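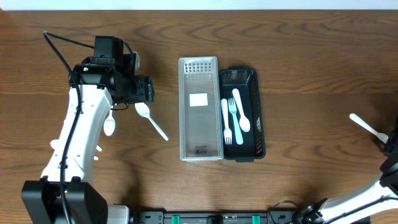
Two-arm tabletop cell, cutlery sorting task, dark bin part filled.

Korkell Twin Tabletop Sorting Cell

The Korkell Twin is a two-arm bench cell for teaching, task development and light handling trials. It consists of two small arms, a slotted front rail, one controller and a set of bins. The arms work from opposite sides of the bins, so items can be laid out on both sides of the table and placed into a shared drop area in the middle. It is sold by Skokwood as a complete kit or as an upgrade for owners of the earlier single-arm cell.

The standard practice task is cutlery sorting. Spoons and forks are scattered on the table and moved to a bin one at a time. Plastic cutlery is light, thin and curved, and it sits close to the table surface. A gripper that closes a little too high misses a spoon handle completely. One that closes too low presses on the table and trips the load limit. Operators who can set up this task correctly will have few problems with blocks, caps or small cartons.

What is in the kit

Two arms with white links and black joint housings
Two parallel grippers, fitted
Slotted front rail with brackets
One controller with power supply
Two bins, one light gray and one dark, with perforated walls
12 pieces of plastic cutlery, mixed spoons and forks
Cable set and hex keys
Printed setup guide

The table is not supplied. Table clamps and an overhead mount are listed separately under accessories.

Arms and grippers

Each arm has five joints plus the gripper. The links are molded shells over a metal core and can be removed with the supplied keys. Rated load at the gripper is up to 8 ounces, measured with the arm at full reach. The fingers have replaceable tips. Smooth tips are fitted at the factory, and a ribbed set is available for items with a rounded handle.

Cables run on the outside of the arm. This makes a cable swap a short job, but the slack has to be set by hand. Leave enough at the elbow for the arm to fold fully, and check that the loop does not catch on the motor housing when the arm lifts. A loop that is too long will drag across the table and can move items that have already been located.

Bins

The bins are open-topped and can stand side by side with no gap. Perforated walls keep the weight down and let dust fall through. For cutlery, set the long side of the bin parallel to the direction in which handles will be released. Forks may be placed tines first or handle first. The software does not enforce an orientation unless the Align option is switched on, and with Align off a bin will normally hold a mix of both.

Very pale items on a dark table are the easiest case for the vision module. Pale items in a pale bin are harder. If your task needs the module to confirm each drop, use the dark bin for white cutlery.

Software

Tasks are recorded by moving the arms by hand or by entering positions in the Dondby editor. The two arms share one clock and one zone map. Where the zones overlap, above the bins, only one arm is admitted at a time and the other waits at its hold point. Zone edges can be moved, but the overlap cannot be turned off. Release notes for the May update list a fix for a fault that left the second arm at its hold point after a pause.

Setup notes

The table should be level and should not flex under hand pressure. A wood top is fine. Polished surfaces give the module trouble with reflections, and Haris Golob in our support group recommends a matte mat under the work area in that case. Bolt the rail down before mounting the arms. Run the zero routine on each arm separately, then once more with both powered.

Keep items at least one finger length from the base of either arm. The gripper cannot fold back far enough to pick up a spoon lying under its own links – move it by hand with the cell paused.

Price and ordering

The complete kit is listed under part number 851. The upgrade kit contains one arm, one gripper, the longer rail and a cable set, and needs a controller of the second type or later. Check the label on the base plate before ordering.

Spare fingertips, bins and cutlery packs are stocked. Arms are built to order. For quotes and school pricing, contact Gráinne Ó Riain at the Skokwood sales desk. Repairs are handled by Vlachou, and a return number is required before anything is shipped.

Page last revised July 4, 2019.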